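关于我们

学校概况

Stulora职业培训学校是一所面向成人的全日制及业余制教育机构，主要开设会计实务、商务文书、仓储管理和老年照护四个专业方向。学校校址位于Zandedside，校舍由原纺织厂办公楼改建而成，主楼与附楼之间以连廊相接。学校现有在册学员449人，专任及兼任教师73人。

学校的学员以在职人员和准备重新就业的人员为主。相当一部分学员离开课堂已有多年，入学时的文化基础、工作经历和家庭情况各不相同。学校据此制定教学计划，不以统一的入学考试作为录取条件，新学员在报到后参加一次分班测试，测试结果仅用于安排课程起点，不记入学籍档案。

办学沿革

学校的前身为Flemer纺织厂职工夜校，最初只设珠算和识字两个班，借用厂区食堂上课，晚间七时开课，九时下课。纺织厂停产以后，夜校一度停办，后由Tyagi教育基金出资接收，更名为Stulora职业培训学校，并迁入现址。

迁址初期，学校仅保留会计一个专业。其后根据本地用工情况的变化，先后增设商务文书和仓储管理专业。老年照护专业设立时间最晚，目前是报名人数最多的专业。夜校时期留下的部分课桌、算盘和手写教案，现陈列于主楼一层走廊，供来访者参观。

专业设置

会计实务专业学制为一年，课程包括基础会计、税务申报、成本核算和办公软件应用。学员在第二学期进入模拟账务室，按月完成一家小型企业的全套账目。

商务文书专业学制为6个月，侧重公文格式、会议记录、往来信函和档案整理。该专业的作业由两名教师分别批改，批改意见不一致时，由教研组讨论后答复学员。

仓储管理专业学制为一年，其中实习时间不少于一个学期。学校与Zandedside周边的数家物流企业签有实习协议，学员实习期间由学校统一办理保险。

老年照护专业分日间班和晚间班。课程涵盖日常护理、营养配餐、沟通方法和相关法规。照护实训室设于附楼二层，配有护理床、轮椅和助行器具，非上课时间可凭学员证预约练习。

教学管理

学校实行小班授课，每班设班主任一名，负责考勤、请假和学习情况的联络工作。因工作原因不能按时到课的学员，可以向班主任申请调入平行班补课，补课不另行收费。

各专业的期末考核由笔试和实际操作两部分组成。首次考核未通过的学员，可在下一学期开学前参加一次补考。上一学年全校学员结业率为92%，未结业学员多数已办理延期手续，继续在校学习。

教师每学期须完成规定课时的听课和研讨，并向教务处提交书面记录。兼任教师均来自相关行业，聘任前须经过试讲，试讲由教研组长和学员代表共同参加。

收费与资助

学费按学期收取，收费标准于每年七月在主楼公告栏和本网站同时公布。教材由学校代购，按进价结算，学员也可以自行购买或者向图书室借用旧教材。

家庭经济确有困难的学员，可以申请Tyagi助学金。申请材料包括申请表、收入证明和一份不超过一页的个人陈述。助学金分全额和半额两种，由学校审核后在当学期内发放。学员中途退学的，已发放的助学金不予追回，但再次入学时须重新提交申请。

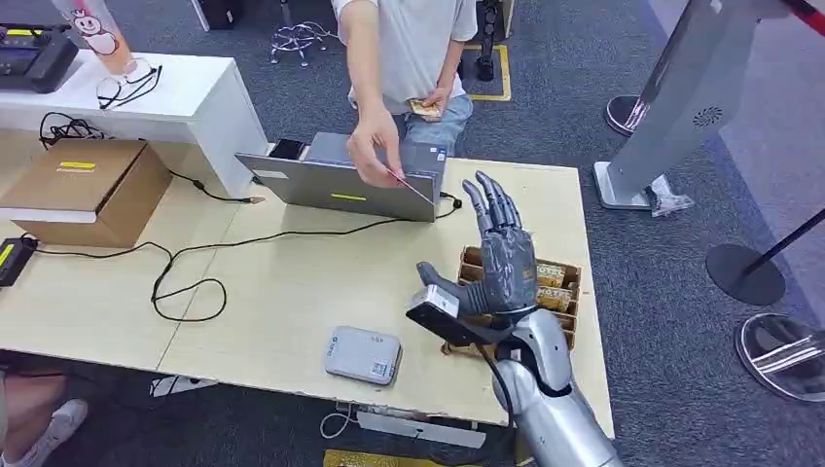 校园服务

图书室位于主楼三层，上课日上午九时至晚间八时开放，藏书以专业教材、工具书和地方史志为主。学员每次可借书三册，借期为四周，可续借一次。已结业的学员凭结业证书仍可入室阅览，但不办理外借。

学校食堂供应午餐和晚餐，晚餐时间与晚间班的上课时间相衔接。有幼儿需要照看的学员，可以在选课时向教务处说明，教务处在排课时尽量予以照顾。附楼一层设有自习室，考核前两周延长开放至晚间十时。

就业指导办公室为各专业学员提供简历修改、面试练习和岗位信息查询服务。结业后一年以内，学员仍可使用上述服务。办公室不向学员收取介绍费，也不接受用人单位以任何名义支付的酬劳。

来访与联系

有意报名者可在每学期开学前的咨询时间到校了解情况，无须预约。咨询处设于主楼一层东侧，可当场领取招生简章和课程表。单位集体参观或者洽谈实习合作的，请提前两周以书面形式与校务办公室联系，并注明来访人数和联系方式。

学校门前道路较窄，来访车辆请停放在附楼北侧停车场，由北门进入。轮椅使用者请走主楼西侧坡道，该处入口在上课时间均有值班人员开门。

对教学和服务工作有意见或者建议的，可以投递至主楼一层意见箱，也可以直接向校务办公室提出。署名来信由校务办公室在十个工作日内书面答复。

Stulora职业培训学校校务办公室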